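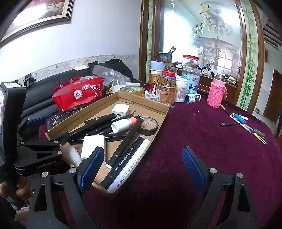
Shallow box lids as desk trays: do you keep yours or is it just moving the mess about?

Forums > Home and Hobby > Desks, Drawers and Stationery > Tidying

Search this forum Advanced Go

Posted by Edeltraud Thiele, 10/04/2020

Hello all, I've been meaning to start this thread for a while and as we're all stuck indoors with our own cupboards for company, now seems as good a time as any. I am trying to get the dining table back. It has had the purple velvet cloth on it since Christmas and it has slowly become the place where everything in the house comes to rest, and I would quite like to eat a meal off it again before May.

My method so far is a cardboard box lid. Anything small goes in the lid and I sort from there. At the moment it has the black markers in it and one white one, the black electrical tape, a power bank, a white adapter plug, a white bottle with an orange cap and another little white bottle I haven't got to the bottom of yet. The parcel tape won't go in with everything else, it takes up half the room, so that sits behind with the tubs and the jar of wooden sticks.

My question is whether people keep the lid for good or whether it's only meant to be a halfway house. My sister says a lid is a drawer with no manners. I rather like it, because I can see the lot at once and carry it to the window when my eyes are tired. But I do find the markers end up every which way within a day.

pladar_and_sons wrote:

Lovely to see a new thread in here, Edeltraud! I've used lids for years, mostly shoebox ones, and I'd say keep it, but give the pens their own. Long things and round things don't get on. A roll of tape in the middle of a tray of pens just gives them something to lean on, and then they all go criss-cross and you're fishing about underneath for the one you want. I stand my tape on its side in a mug. It looks daft and works a treat.

Clegg wrote:

I'm going to be the grumpy one, sorry. A lid isn't storage. I had 6 of them at one point, all beautifully sorted, and what I really had was a table covered in cardboard. If it's going to stay out it wants to be a proper tray with a bit of weight to it, and if it isn't going to stay out then it wants a drawer. Velvet is a nuisance underneath as well, everything drags and you can't slide a thing across it without the cloth coming too.

And please do store markers flat, whatever you decide. I've stood them in pots nib up and had a whole set go faint on me.

Sendness wrote:

Clegg, I agree about the flat markers and disagree about nearly everything else! Cardboard is free and when it gets inky you put it out with the recycling and get another. I paid good money for a wooden tray and I'm so frightened of marking it that it lives in the cupboard with nothing in it.

Edeltraud, the thing I would move is the power bank. I don't like them rattling round in with bottles, particularly if you're not sure what's in the bottles. Mine has its own little bag with its lead, and the lead is wound up and held with a hair bobble. I see you've got a coiled cable lying beside the lid, so you may be halfway there already.

Also, where did you get the pink knitted cover on the water bottle? With the loop! I've been looking for a pattern for ages.

Edeltraud Thiele wrote:

Oh, thank you all, what a lot of good sense. Sendness, the cover was a present, so I can't give you a pattern, but it looks like a plain tube with a strap added and I shouldn't think it would take you more than a couple of evenings. I'll measure it if that helps.

I've taken the power bank out and I'm going to try the tape in a mug. I'm not ready to give up the lid, Clegg, but I do take the point about the velvet. I might fold it back at one end and see how I get on.

Clegg wrote:

Fair enough, it's your table. What about the tubs and canisters at the back, though? If they're kitchen things they want to go back to the kitchen, and then you'd have room for a drawer unit. I got a little one from Seller that holds up to 100 pens, not that anyone should own that many.

pladar_and_sons wrote:

Speak for yourself, Clegg, I've a drawer and a half of them.

Sendness wrote:

Yes please to the measurements, Edeltraud, just the height and the distance round the middle. I've got half a ball of pink left over from a cardigan and it's been waiting for something to do.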